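Search this site Go
Textiles 4: Plain Weave and Twill in Flat Goods
Halyna Hnatiuk
November — 4 min read
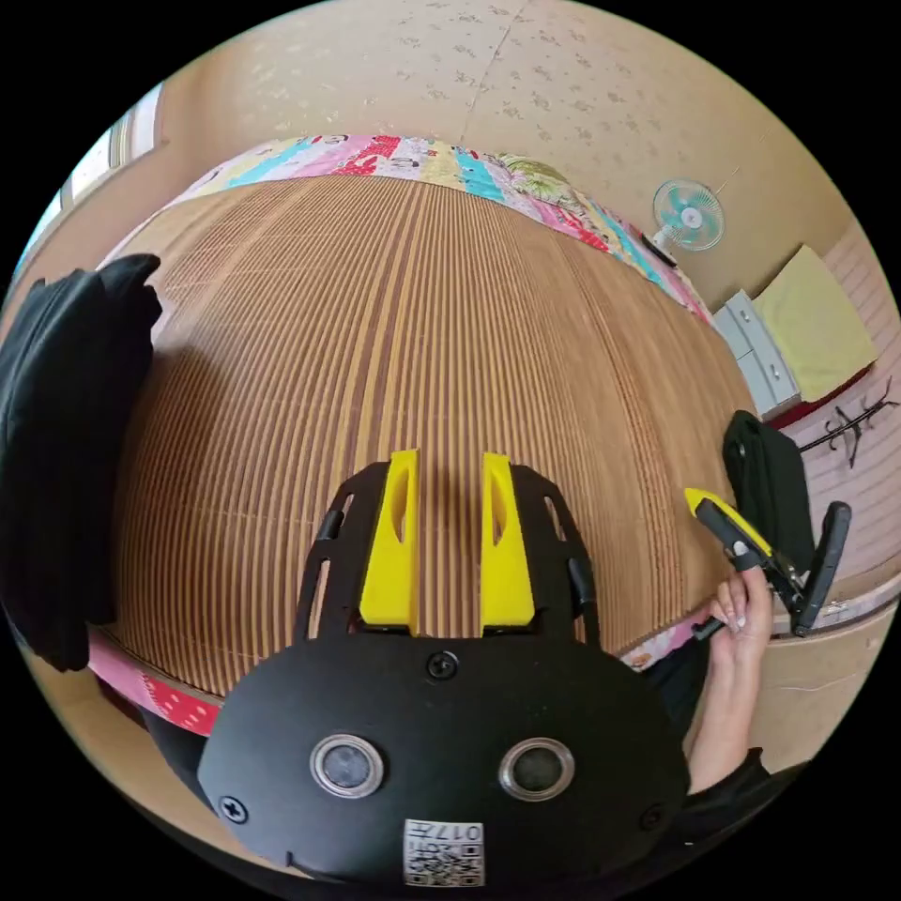 Fig. 1. Woven mat on a large bed.

1. Terms
Warp: the lengthwise set, held under tension. Weft: the crosswise set, passed over and under the warp. In plain weave each weft crosses one warp at a time. In twill it crosses two or more, and the crossing point shifts by one on each row, which produces a diagonal line.

2. Float length
A float is any stretch of yarn or strip that passes over more than one crossing element. Long floats bend easily and snag easily. Plain weave has no floats and holds its shape best at a given thickness.

3. Worked case
A panel is 1000 mm wide and is woven from strips 4 mm wide with no gaps. The warp count is 1000 / 4 = 250. If the strips shrink on drying, the count stays fixed and the gaps open. Dry the material before cutting to width.

4. Edges
Fold each weft end back under at least three warps. Cut ends left at the edge will work loose with use — sewn binding is the usual remedy.

Reading for Friday: Shearer, course reader, section 9. Bring the Ponero sample card. Questions on the worked case go to Titilayo Okafor before class.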